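Speaker notes: Putting an old arm to work in a shared workshop
Talk length 20 minutes, then questions

Opening

Say hello, thank the organisers, mention that Fulvio Testa did half the work and couldn't make it tonight.

I'm Adelmo Dal Bello. I rent a bench at the Ballirska workshop and I fix coffee grinders for a living. I had never programmed a robot before May.

The arm came second-hand. Fulvio and I split the cost, 2381 dollars with the controller. Freight was extra and I still haven't told him the full figure. (Pause. He'll hear about it from someone in the room.)

We call the project Halon. It doesn't stand for anything.

What we wanted

Pick up a thing, put it on a plate, do it again without one of us standing there. Small goal on purpose. We had both watched other members start on a robot that would sort all the screws in the building and then give up by winter.

The stand

Spend two minutes here, people always ask.

First stand was a timber bench. It swayed when the arm stopped quickly, and the fingers came down in a slightly different spot each time. We lost three weekends blaming the software.

Now the arm has its own metal frame with levelling feet, separate from the table. If you take one thing home tonight, bolt the arm to something that stays put. Level it before you calibrate. We did it in the other order and had to start over.

The objects

Plastic play food from the op shop. It's cheap, it's light, and the shapes are awkward in different ways. The colours are easy for the camera to tell apart on a white table. Real fruit rolls and bruises and someone eats it.

Next slide. Leave it up while talking about the grasp.

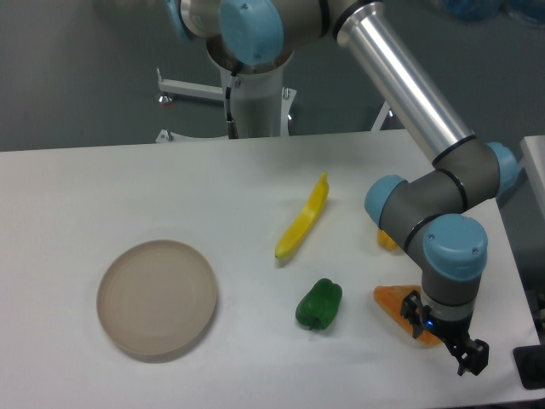 Slide 6. Gripper over the carrot, plate still empty.

Talk through the approach. The wrist points straight down for every pick. We gave up tilted grasps early on. Coming in from the top costs us a few objects but the maths is much simpler and the arm stays well away from its own elbow.

The carrot is the hard one. It's a wedge, so if the fingers close too near the narrow end it squirts out. We now aim for the fat end and close slowly. The banana gave us less trouble than I expected. The pepper depends on which way up it's lying.

Numbers

Keep this short.

3374 tries logged up to last night. 1622 of those were before we moved to the metal frame, and I wouldn't trust any of them. Fulvio wants them kept. They're in the same file with a note beside them.

Longest run without a miss is 38. Then a cable snagged.

Safety

Don't skip this even if running late.

Stop button within reach of whoever is at the keyboard. Slow speed whenever a hand is over the table. The workshop asked us to put tape on the floor and we did. Fulvio has been bumped on the wrist once, at low speed, no harm done, and after that we stopped reaching in to straighten the pieces while a program was running.

What's next

Parisi is the name of the new vision code. It picks the grasp point from the outline of the object, where the old code used a fixed offset I had typed in by hand. It works on my laptop and is too slow on the workshop one.

After that, softer finger pads. If anyone has cast silicone at home, please come and find me in the break.

Questions

Likely ones: cost, noise, power. It runs off an ordinary power point. It's quieter than the drill press.

If someone asks about the code, it's on the Sevis drive under our project name. Read the setup file first, the port settings in it are the right ones and the ones in the comments are old.

Finish by half past eight, the room has to be locked.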